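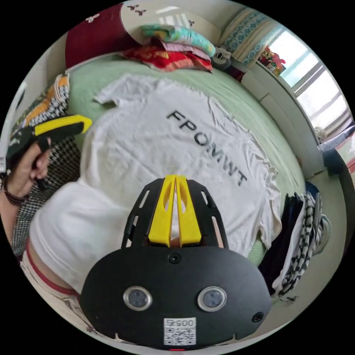

White T-shirt with printed lettering, laid flat, back side up.

Section 4: Installing the washer and running the first loads

This section covers the Kirui Talteston front-loading washer. Read Section 3 (Unpacking and removing the shipping bolts) before you start. If the shipping bolts are still in the back of the machine, stop and take them out now. Running a spin with the bolts in place will damage the drum and is not covered by the warranty.

4.1 Placing the machine

1. Choose a solid, level floor. Concrete or tile is best. On a wood floor, place the machine in a corner or along a wall where the joists give the most support.

2. Leave at least 2 inches of clear space behind the machine for the hoses. Side clearance can be less, but the cabinet must not touch a wall or another appliance.

3. Slide the machine into place with one person on each side. Do not pull it by the door or by the detergent drawer.

4. Set a level on top of the cabinet, first side to side and then front to back.

5. Turn the feet by hand until the bubble sits in the middle. Clockwise lowers a corner and counterclockwise raises it. Keep the feet as short as you can.

6. Press down on opposite corners of the top. If the machine rocks, adjust the feet again.

7. Tighten the lock nut on each foot up against the cabinet with the wrench supplied.

Note: Check the level again after the first week. New feet settle a little, more so on vinyl flooring.

Caution: Do not put carpet, foam pads or loose boards under the machine. Air has to pass underneath the cabinet.

4.2 Connecting the water

1. Turn off both supply faucets.

2. Run each faucet into a bucket for a few seconds to flush out sand and rust, then turn it off again. Skip this in a new house and the inlet screens will probably clog within the month.

3. Check that there is a rubber washer seated in both ends of each hose.

4. Connect the hose with the red collar to the hot faucet and to the inlet marked H.

5. Connect the hose with the blue collar to the cold faucet and to the inlet marked C.

6. Tighten by hand, then a little more with pliers. Do not overtighten.

7. Open both faucets slowly and look for drips at all connections.

If you only have a cold faucet, fit the Y-connector from the accessory bag so that both inlets are fed. Leaving the hot inlet dry will bring up fault code F-IN on every program except Cold.

Caution: Do not reuse hoses from an old machine.

4.3 Connecting the drain

1. Clip the plastic hose guide around the drain hose near its end.

2. Hang the hose in the standpipe or over the edge of a laundry sink. The top of the standpipe should be 34 inches above the floor. A lower pipe lets water siphon out of the drum during the wash.

3. Secure the hose with the cable tie. During pump-out the hose can jump with some force.

4. Do not push the hose far down the pipe and do not tape the opening shut. Air must be able to get in.

4.4 Power

Plug the machine directly into a grounded wall outlet. Extension cords and power strips must not be used. The plug should stay reachable after the machine is in place, so that you can pull it before any cleaning or service.

4.5 First run without laundry

The machine is tested with water at the factory and a small amount may be left in the drum.

1. Close the door until it clicks.

2. Put half a scoop of powder in the main compartment of the drawer. Use no softener.

3. Turn the dial to Drum Clean and press Start.

4. When the display shows End, wait for the door lock to release. This can take a minute or so.

5. Wipe the rubber door seal with a dry cloth, including the fold at the bottom.

Leave the door ajar afterward. The same goes for every load you wash from now on.

4.6 Sorting and loading

Sort by color first and fabric second. Towels and jeans should not go in with light knits, as the heavy pieces hold water and throw the drum off balance.

1. Empty all pockets. Coins and hair clips end up in the pump filter.

2. Close zippers and hooks. Leave shirt buttons open.

3. Turn printed shirts inside out, along with dark jeans and anything with sewn-on trim.

4. Shake each piece out before it goes in. Pieces loaded in a ball tend to come out in a ball.

5. Fill the drum loosely. You should be able to put your hand in above the laundry.

Note: One heavy item on its own, such as a bath mat, will often make the machine stop and try the spin again. Add a couple of towels to even it out.

4.7 Printed cotton

Most prints on T-shirts sit on top of the fabric as a thin layer. Heat softens this layer and rubbing wears it away. Letters that look dull, or that begin to crack along the fold lines, have usually been through too many hot washes or a dryer set too high.

Use the program marked Cernwood on the dial. It washes in cold or warm water with a slower drum action and takes about 40 minutes. The dial returns the spin speed to 1000 rpm each time the program is chosen. Press Spin to lower it for thin fabric or for prints that cover most of one side.

Wait one full day before the first wash of a newly printed shirt, or longer if the maker says so.

Do not use chlorine bleach on printed cotton, white or not. For gray or yellowed whites, soak the shirt in cool water with an oxygen-based powder, then run the Cernwood program as normal. Stains close to the print should be dabbed from the wrong side of the cloth. Scrubbing with a brush will lift the edges of the letters.

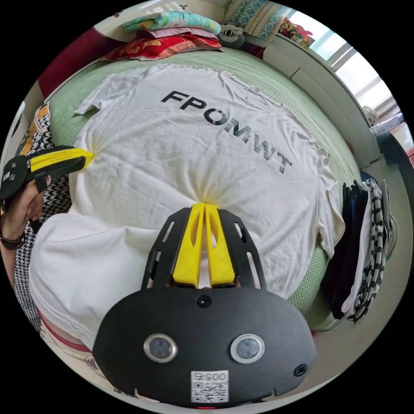
Iddrisu Addo wrote in to say that this section used to tell owners to skip softener on prints without giving any alternative, and that his shirts came out stiff as cardboard in a hard-water area. He now puts white vinegar in the softener compartment and would like to know if it harms the door seal.

A small amount now and then is fine. Fill to the lower line in the softener compartment, and not for every load. Used daily over a long period, vinegar can dry out the rubber. In hard-water areas it is better to raise the detergent dose by one step and switch on Extra Rinse. Stiffness is most often detergent that was not fully rinsed out, and a second rinse takes care of it.

Never combine vinegar with bleach, in the drawer or in the drum. The mixture gives off a harmful gas.

4.8 Detergent

Use only detergent marked HE. Ordinary detergent makes too much foam, and the machine will add rinse after rinse to get rid of it.

The doses in the quick guide were worked out with Bramesau powder. With other brands, start with the amount printed on the package for a medium load and adjust from there:

Laundry feels slick or stiff: use less, or add a rinse.
Laundry smells sour after drying: use slightly more, and check that the door is being left open between loads.
White flecks on dark clothes: dissolve the powder in warm water first, or change to liquid for darks.

When using liquid, swing the gray flap in the main compartment down. For powder, swing it up. If the flap is down and powder is used, a wet cake will form behind it.

Pods go straight in the drum, at the back, before the laundry. They will not dissolve properly in the drawer.

4.9 Taking laundry out

1. Wait for the door symbol to go out before you pull the handle.

2. Take the load out soon after the end of the program. Creases set while the laundry lies pressed together in the drum.

3. Hold shirts at the shoulders and snap them once. Do not wring them.

4. Lay printed shirts flat or hang them by the hem. Pull the side seams straight by hand while the cotton is still damp.

5. In a tumble dryer, use low heat with the shirts inside out, and take them out slightly damp.

If a shirt has to be ironed, keep it inside out or put a thin cloth over the lettering. Turn steam off. Lift the iron and set it down again over the printed part instead of sliding it.

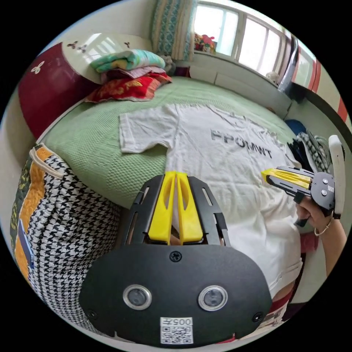 Fold only after the fabric is fully dry and cool. A print that is still warm from the dryer or the iron can stick to itself, and pulling it apart takes some of the ink with it. Fold with the print facing out where possible. For long storage, put a sheet of plain paper between shirts in the stack, and keep the stack low. Avoid attics and car trunks in summer.

4.10 If something is wrong after the first loads

The machine walks across the floor. Go back to 4.1 and check the level and lock nuts. Check once more that all shipping bolts are out.

Water stands in the drawer. The softener siphon is blocked. Press the blue tab, pull the drawer all the way out and rinse it under the tap.

The program takes longer than shown. The display starts with an estimate and corrects it after the load has been weighed and again if the spin has to be repeated. Low water pressure also adds time.

The door will not open. There may be water above the lower edge of the glass. Select Drain, press Start and wait. If the door stays locked, unplug the machine and follow the manual release steps in Section 7.

A hum comes from the bottom front after pump-out. Clean the pump filter (Section 6.3). Put a shallow tray and an old towel on the floor before you loosen the cap.

For fault codes, see the table inside the back cover.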